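**Staged module extraction** is a method in robotic disassembly in which the removal of parts from a desktop computer is learned as a set of short, separate skills. It was developed at Pelstead under the Grurnitz project and is used mainly for memory modules and drive carriers.

## Method

An operator first guides the arm by hand controller through each stage: approach, release, grasp and placement. Around 30 demonstrations are recorded per stage, using a camera at the wrist. 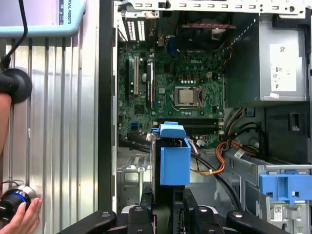
Each stage is trained as its own policy, and a small classifier decides when to pass from one to the next. A failed grasp returns the arm to the approach stage – up to 3 times – before the run is stopped.

## Placement

Removed parts go to a fixed rack, so that the final pose is known in advance.

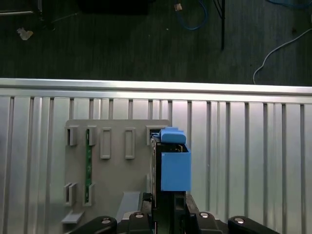 Placement error depends largely on how well the part is held at the moment of release. Long, thin parts are the hardest case. A narrow circuit board has to meet a bracket at each end, as with the green strip standing upright against the grey plate, and a small tilt in the grasp is enough to jam it. The Vermeulen variant adds a short wiggling motion during insertion. In the Prastlow trial it completed 16 placements with two jams.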